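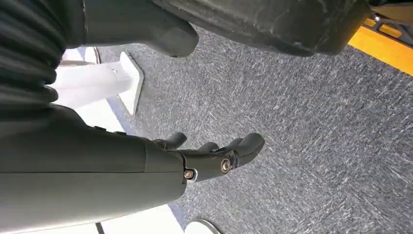
그림 3. 조사한 사무 공간의 바닥: 반점이 있는 회색 카펫.

4.2 바닥과 책상 위의 배선 정리

본 절에서는 Vasov 사무실의 바닥 마감과 책상 위 배선을 함께 다룬다. 앞의 4.1절에서 서술한 Padilla 사무실은 바닥이 단단한 재료이므로 케이블이 바닥으로 내려와도 쉽게 눈에 보인다. 그러나 그림 3과 같은 회색 반점 무늬의 카펫에서는 작은 부품이나 어두운 색의 케이블 타이를 찾는 데에 시간이 더 걸린다고 사용자들이 대답하였다. 이 때문에 Vasov에서는 7월부터 충전 관련 물건을 모두 책상 위에 두는 규칙을 사용하고 있다. 규칙의 초안은 Teodor Boström이 작성하였고, 본 연구에서는 그것을 수정하지 않고 그대로 적용하였다.

이 규칙은 바닥의 문제를 줄이지만, 책상 면의 부담을 크게 한다. 우리는 책상 면을 앞쪽과 뒤쪽의 두 구역으로 나누어서 기록하였다. 앞쪽 구역의 깊이는 400 mm이며, 이 구역에는 손으로 자주 잡는 물건만 놓는 것을 원칙으로 한다. 멀티탭은 책상의 옆 가장자리에서 200 mm 안에 놓아야 한다. 노트북의 위치는 사용자가 자유롭게 정한다.

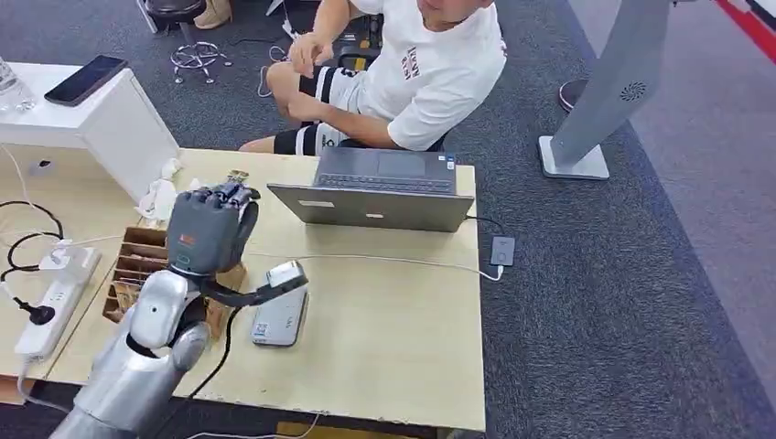
그림 4. 밝은색 나무 책상 위의 충전 플러그, 케이블과 노트북. 왼쪽 끝에 흰색 멀티탭이 있다.

그림 4의 책상에서는 두 종류의 배선을 구별할 수 있다. 첫째는 왼쪽의 멀티탭 주변에 있는 검은색 케이블이며, 이것은 고리 모양으로 서로 엉켜 있다. 둘째는 오른쪽의 작은 짙은 회색 상자에 모이는 배선이다. 이 상자에는 책상을 가로지르는 흰색 케이블과 노트북 쪽에서 오는 가는 검은색 케이블이 이어진다. 상자의 종류는 기록에서 확정하지 않았고, 분류표에는 "소형 연결 장치"로 적었다. 두 번째 배선은 경로가 비교적 짧고 각 선을 눈으로 따라가기가 쉽다. 따라서 우리는 정리의 우선순위를 멀티탭 쪽에 두는 것이 적절하다고 판단한다.

같은 책상에는 칸이 여러 개 나란히 있는 갈색 골판지 정리함도 놓여 있다. Broketti의 선행 조사에서는 이런 정리함이 서류용으로만 분류되었으나, 우리의 면담에서는 감은 케이블을 칸마다 하나씩 넣고 싶다는 의견이 나왔다. 다만 칸의 폭이 좁으면 굵은 전원 케이블은 들어가지 않을 수 있다. 또한 뒤쪽에 있는 구겨진 휴지와 같은 소모품은 배선의 평가에서 제외하였으며, 표 5의 "기타" 항목에만 포함시켰다. 카펫 위의 물건에 대한 기록은 Natix 양식을 사용하였고, 그 항목은 부록 B에 제시한다.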